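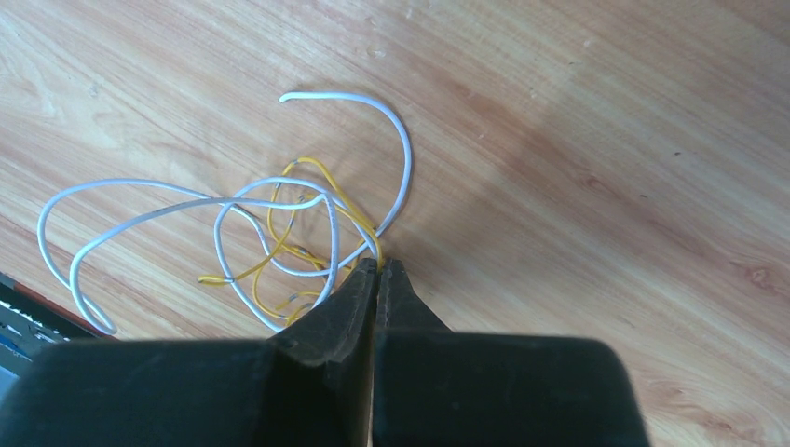
Wrist view, cable separation task. White insulated wire and thinner yellow wire, fingertips nearly closed at the lower edge of the tangle.

Plaltow cell: the June grip fault

This page covers the fault that stopped the cable separation trials at the Prestonwood shop in June. The cell picks apart mixed offcuts of wire before they go to the stripping bench. It had completed 237 cycles on the current gripper when it began reporting a good grip with nothing between the fingers. Notes are by Severyn Dovhaniuk, with the electrical checks by Sakda Thongdee.

The work

One end of the yellow wire has its insulation stripped back, leaving a short length of metal exposed. Ends like this are common in our offcuts and are the reason for the power rule at the end of this page. The white wire crosses over itself several times near the fingertips, and the yellow runs over and under it. A strand has to be chosen before the fingers close, or both wires come up together.

The fault

The controller decides that a wire is held by comparing finger position with motor current. With a thick wire the fingers stop well short of closed and the reading is clear. With a thin one the gap is small, and the margin set at installation was too narrow for it. As the finger linkage wore, the zero point drifted until fully closed looked the same as closed on a thin wire.

On 13 cycles the arm lifted away empty and carried on to the drop position. On 2 others it had caught both wires without detecting the second, and pulled until the force limit tripped. The arm stopped as designed. No one was inside the guard and there was no damage beyond a bent fixture pin.

What we checked

Supply voltage and the encoder cable were tested first and were fine. Swapping in the spare controller from the Wasgate cell made no difference. Closing the fingers on a feeler gauge showed the offset at once – we should have started there.

Changes

The fingers now close on nothing at the start of each shift and the zero is reset from that reading. If it has moved beyond the set limit, the cell will not start.

After each grip the arm lifts slowly for a short distance and checks the load again before moving off. This adds some 47 seconds to a full tray.

The force limit during the lift has been lowered. Heavy white cable still clears it.

No wire goes on the table with either end connected to anything. Bench supplies are switched off at the wall before the guard is opened.

Still open

The linkage wear has not been explained. The worn parts are with Zinchenko for measurement, and the replacement set is from the same batch. Until the results are back, the cell runs on the day shift only – with an operator at the stop button.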